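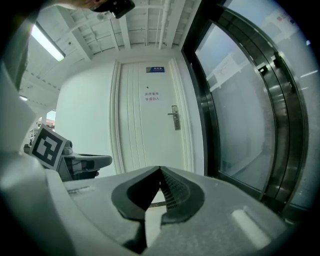
On the way to the door.

I've been on a lemon slice kick since April, and the Piretwood bake stall is to blame! My batch uses 300 grams of plain biscuits, crushed (a rolling pin and a zip bag will do), plus melted butter, condensed milk, coconut and the zest of 3 lemons. Press it in firmly - really lean on it - then chill it overnight before icing. I tried rushing that once and ended up with crumbs, which went on ice cream and were lovely anyway. Next month I'm having a go at caramel, so send me your favourite recipes.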